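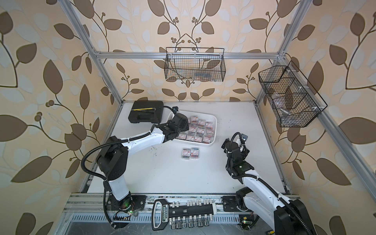

Dušan Sýkora wrote:

> I was at the Runside open day too and came away more impressed than I
> expected. Two arms, one tray, small clear boxes that all look alike to a
> camera. Ten years ago you would have built a fixture for every box. I
> think we should ask for a quote before the summer is out. What am I
> missing?

Dušan, I don't think you're missing anything you could have seen from the visitor side of the rail. My trouble is with what we weren't shown.

I stayed for 20 minutes after your group moved on to the coffee. The woman running the cell was friendly and answered what she could. When I asked how many boxes it packs in an hour, she said that depends. When I asked how often a person has to step in, she said that depends too. I have bought machines from people who talked like that, and I was at Kendenby in February when the last one went back on the truck.

A few notes, for those who couldn't make the trip:

1. The parts. Small clear plastic boxes, the labeled kind, going in a white tray. I grant you that clear plastic is hard to see and hard to grip, and they could have picked something easier. But the boxes are all one shape. Our returns bench at Fumonbridge gets 15 shapes on a quiet shift, half of them crushed.

2. The fingers. Black, narrow at the tips, scuffed gray. I asked how long a set lasts and was told they had not worn one out yet. Fine, but how long have they been running? Paper clips weigh next to nothing. I'd want to see the same fingers pick up a full box of our brass fittings. 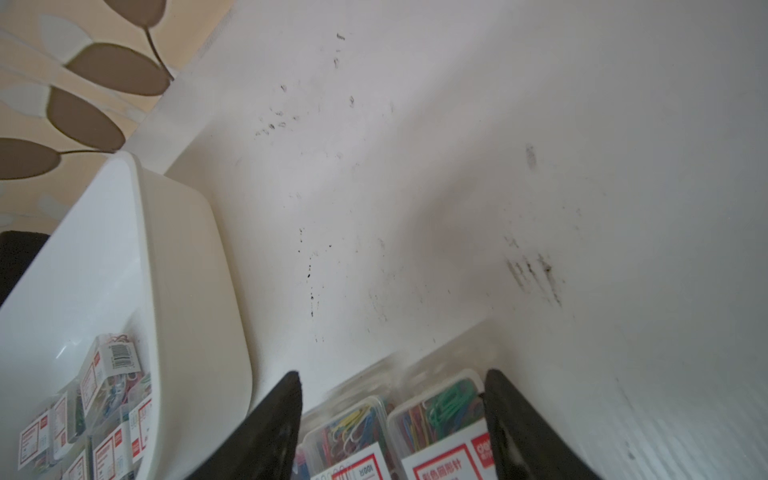 3. The table. There were dark specks and smears on the white top. I don't mind dirt, a working bench gets dirty - but the brochure makes a big deal of clean handling, and somebody should square those two things.

4. The price. Arruda's man quoted me 13 weeks for delivery and would not put a number on the service contract. He said it would be "in line with the market."

So no, I wouldn't ask for a quote yet. I'd ask them to let us bring a crate of our own returns and leave the thing running for 4 hours with one of us in the room and none of them. If they say yes, I'll drive the crate over myself.

Did anyone get the name of the woman at the cell? I'd like to send her the questions directly.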